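Robot Learning from Demonstration
Handout 5: Hand-held gripper data and the timing problem

These notes cover the Gesside method for learning grasping from hand-held gripper demonstrations. They assume Handout 4 (behaviour cloning, action chunks) and the lab sheet on camera calibration. The running task is clearing and filling a tray of small packaged snacks on a domestic table. Views are from the gripper-mounted camera.
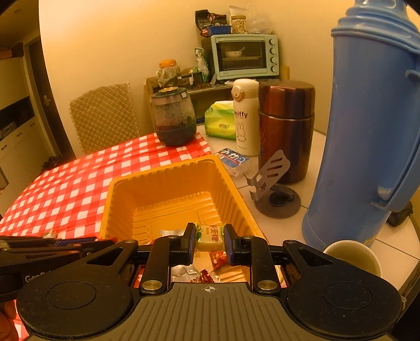
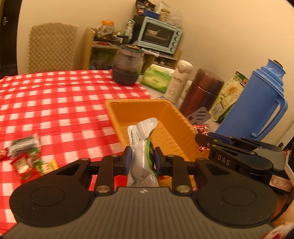
5.1 Why collect without a robot

In teleoperation the demonstrator moves a leader device and the arm follows. The data are already in the robot's joint space, but collection is slow and tied to wherever the arm is bolted down. With a hand-held gripper the demonstrator carries the end effector directly. The policy sees what the wrist camera sees, and the action is the motion of the gripper in its own coordinates together with the opening width of the fingers.

Three quantities are recorded at each step:

o_t: the wrist camera image
p_t: the six-degree-of-freedom pose of the gripper, estimated from camera and inertial data
w_t: finger opening, in millimetres

The action a_t is the relative pose from p_t to p_(t+1), plus w_(t+1). Absolute poses are discarded before training. A policy trained on absolute poses learns where the table was, and fails as soon as the robot base is moved.

5.2 Choice of objects

Wrapped sweets and foil bags are useful test objects for three reasons.

(a) The outline of the package is a poor guide to what the fingers will meet. A foil bag can be compressed a long way before it resists. A block in a clear wrapper stops the fingers almost at once.

(b) Shiny and transparent films give unreliable depth. The Gesside method uses colour images only, and depth is not an input at any stage.

(c) The objects are small compared with the fingers, so the gripper hides much of the target in the last part of the approach. In both views above, the body of the tool covers a large part of the lower image. The policy must therefore act on what it saw a few steps earlier.

Point (c) is the reason for the history window in 5.4.

5.3 The timing problem

The image, pose and width streams do not arrive together. Let d_o be the delay of the image and d_w the delay of the width reading. If the streams are joined by arrival time, each image is paired with a finger opening from a slightly different moment. During the reach this hardly matters, because the width changes slowly. At closure it matters a great deal. The fingers may travel their whole range within a few steps, and an error of 2 steps is enough to teach the policy to close before it has reached the object.

The Wemar baseline ignores the delay and joins by arrival time. Its typical failure is an early pinch: the fingers meet above the object, or catch only the edge of the wrapper.

The Gesside method estimates the delay from the demonstrations themselves. The procedure is as follows.

1. Detect the finger pads in each image. The pads move in a fixed part of the view, so a small network is sufficient.
2. Convert the pad separation in pixels to a visual width v_t, using the calibration curve from the lab sheet.
3. Compute the cross-correlation of v_t and w_t over the whole episode.
4. Take the shift with the highest correlation as the relative delay d = d_o - d_w.
5. Resample w_t by d and rebuild the action sequence.

Step 3 needs at least one full opening and closing in the episode. Episodes without one are assigned the median delay of their session.

Note that v_t and w_t will disagree slightly under load, as the pads deform. This changes the height of the curve and has little effect on the position of its steps, so the delay estimate survives it.

5.4 Policy

The policy takes a window of 5 images and predicts a chunk of relative actions. Images are encoded separately and joined by a temporal attention layer. The loss is squared error on translation and width, with a geodesic term for rotation. Width error is given a greater weight near closure, defined as any step at which the rate of change of w_t is above a fixed threshold.

Where two grippers are used, one policy is trained for both hands. Each hand then also receives the pose of the other gripper relative to itself. This requires both trajectories in a common frame, and an episode is dropped if either one loses tracking.

5.5 Data and results

The Kadard set holds 1,474 episodes after filtering. It is split by location, so that no room in the test portion appears in training. Splitting by episode gives higher scores, but these are misleading: the background alone is often enough to identify the room.

Main findings:

Delay correction removes most early pinches. The remaining failures are mainly late releases.
The benefit is largest on stiff items and smallest on soft bags, where an early closure is often recovered by the compliance of the bag.
A single image in place of the window lowers success on the smallest items. Larger items are hardly affected.
Adding the Yadav augmentation (random colour and brightness changes) helps in new rooms. It does not substitute for delay correction.

5.6 Limits

The delay is treated as constant within an episode. If the recorder drops images part way through, the correlation curve shows 2 peaks and the estimate should not be trusted. The released code only prints a warning in this case, so check the log before training.

The method also says nothing about force. Width is the only signal of contact, and two grasps with the same width may press very differently.

5.7 Exercises

1. Derive the change in a_t when w_t is shifted by d but p_t is left as it is. State when this is the correct thing to do.
2. Sketch the cross-correlation for an episode with one closure and no release.
3. Using the lab data, plot v_t against w_t for a stiff item and for a foil bag. Mark first contact on each.
4. Suggest a test for a delay that drifts within an episode.

Reading for next time: Handout 6, sections 6.1 to 6.3.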